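Workshop notebook, September 2020
Natural dye bench, madder trials continued

Picking up where the May pages stopped. The Maldonado madder has finally arrived and it is gorgeous stuff, a deep brick powder that smells of earth and old cupboards. I weighed out 60 g straight away, which was greedy of me, but I wanted to get a proper pot going before the light went.

Wool is the Bulari two-ply, 100 g skeins, scoured overnight and mordanted with alum. I left out the cream of tartar this time. Thirumalai Nair thinks it pushes madder towards orange and I am coming round to his view, having looked again at the spring samples pinned over the sink. The ones without it are so much redder!
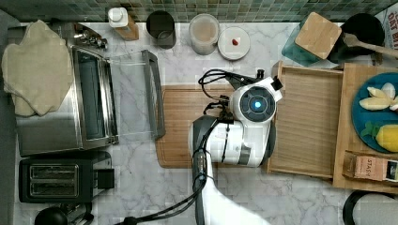 Notebook 7, p. 60

Heating notes. Madder hates being rushed. Brought the pot up very slowly and held it well under a simmer, because the browns come out once it gets too hot and there is no getting rid of them afterwards. First skein went in damp and took colour within minutes, a soft coral to start with, then properly red by the end of the first hour. Left it in the bath to cool overnight.

Second skein went in the exhaust bath the next morning and came out a lovely faded apricot. I like it nearly as much as the first. The third was paler again, more of a shell pink, and would make a very good ground for overdyeing with weld (must try this, I keep writing it down and never doing it).

Water: tap for skeins one and two, rainwater for three, so the comparison isn't a fair one. Silly of me. Our tap water is hard and madder loves the chalk, so part of that pinkness may be the water and part the tired bath. Repeat with tap throughout. 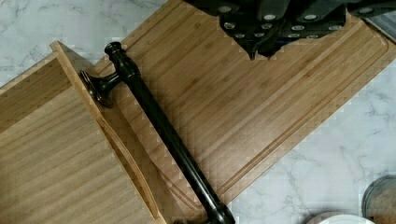 Then the iron. I dipped a short length from the second skein in a very weak iron bath, in and out, and it went from apricot to a dusky plum brown that I can't stop looking at. Tiny amounts only, as it makes the wool harsh if you overdo it. Rinsed well and hung in the shade by the back door.

Label everything before it dries! I had two mystery lengths from the Hemum batch last time and still don't know which is which.

To do:
Light test, half of each sample under card on the windowsill
Wash test with the plain soap
Ask Thirumalai if he still has his notes on the Gesteo cotton, I'd love to see what this madder does on it
Order more alum

Strained the spent madder and kept it in the lidded tub. There is a bit of colour left in it, enough for some silk scraps.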